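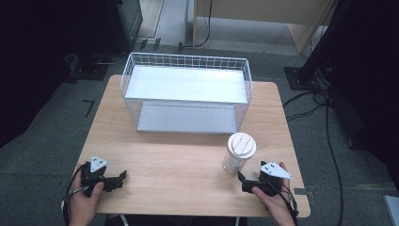 Quick writeup of the Barnier open day before I forget it all. Got to the Mavell mill at 9, parking already full, walked in from the church. January so everybody in hats.

Maya Hakim took our group round. 20 of us, meant to be fewer. Started in the wool store, bales up to the roof, smell of sheep and machine oil. Then carding. Loud!! Missed half of what she said but the gist is the big drum is older than the building and they make thier own spare parts now.

Spinning floor next, 300 bobbins going at once. Two women keep the whole thing running, walking up and down tying in broken ends. Could of watched that for an hour. Didn't get to, the next group was behind us.

Dye house was closed, shame. They let us look at the shade books instead. The Semaan blue is nicer than on the website.

Shop at the end. Seconds bin, 40 percent off, mostly browns. Got 2 skeins of the Cornura gray, one has a knot in it, fine for socks.

Coffee was free, scones gone by 11. Bring ear plugs if you go. Next one is in spring, sign up at the front desk, they don't do it by phone.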